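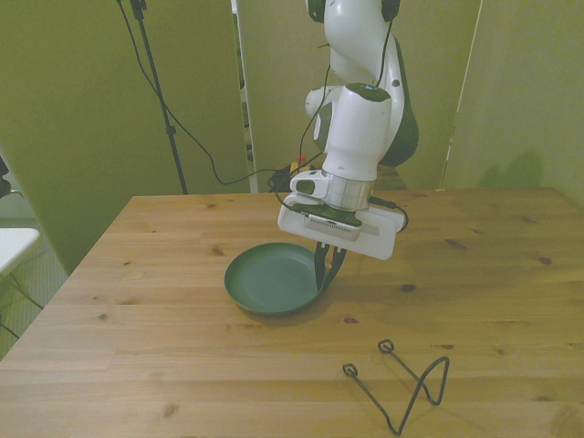
Figure 1. Arm over a wooden table.

4. Preparing and delivering the album master

This section covers the export of finished mixes, the loading of the album project in Molen, and the creation of the vinyl and streaming masters. Complete Section 3 (Mixing and stem backup) before you start. The procedure is the same for albums and EPs. For singles, skip steps 6 to 9.

4.1 Before you begin

You will need:

The final stereo mixes, one file per song
The approved running order
Song titles as they will be printed on the sleeve
The catalog number issued by the label
At least 9 GB of free space on the session drive

Mixes must be at the sample rate used for recording. Do not convert them beforehand. Molen converts once, at the last stage, and a second conversion adds noise that can't be removed.

CAUTION: Turn off any limiter on the mix bus before exporting. A mix that has already been limited can't be cut to vinyl at a useful level.

4.2 Loading the album project

1. Open Molen and select File > New Album Project.

2. Enter the artist name, album title and catalog number. The catalog number becomes the name of the project folder and can't be changed later.

3. Drag the mixes into the track list in any order. Files shown in red have a sample rate that does not match the first file loaded. Export these again from the mix session.

4. Arrange the tracks to match the approved running order.

5. Play the start and end of each track on headphones. Trim count-ins, chair noise and amplifier hum. Leave the full decay of the last note.

NOTE: Trims are stored in the project and do not alter the mix files. To undo a trim, right-click the track and select Restore Edges.

4.3 Setting the vinyl sides

6. Open the Sides tab and place the side break. Molen shows the running time of each side next to the break.

7. Check the running time against the limit given by the pressing plant. The Lykkegaard preset warns you when either side of a 12-inch record passes 28 minutes. Other plants may set a lower limit.

8. Where possible, move loud or bass-heavy songs toward the start of the side. The inner grooves reproduce high frequencies less well, and strong "s" sounds in the vocal will distort there first.

9. Set Mono Below to 100 Hz. Raise it to 135 Hz if the cutting engineer asks for it. Listen to the bass and kick drum again after any change.

CAUTION: Changing the running order after step 9 clears the side break. Repeat steps 6 to 9.

4.4 Exporting

10. Select Export > Vinyl. Molen writes one continuous file per side and a cue sheet with the start time of each song.

11. Select Export > Streaming. Molen writes one file per song. Gaps between songs are added to the end of the earlier song.

12. Compare the titles in the cue sheet with the sleeve text, including punctuation and capital letters. Titles are not checked by the software.

13. Copy both export folders to the Zesurholm archive drive. Wait for the Verified message before you eject the drive.

NOTE: A full album export takes about nine minutes. Do not close the lid of a laptop while the progress bar is active.

4.5 Approval

Send the streaming files to the artist and the label at the same time. Sign-off for Plondville releases is given by Nusrat Paul (audio) and Nazma Biswas (titles and sleeve). Both are required before the vinyl files go to the plant. For releases due in November, allow extra time for test pressings.

If a change is requested, save the project under a new revision letter and repeat the export in full. Do not replace single files in an approved folder.

For test pressing faults, see Section 5.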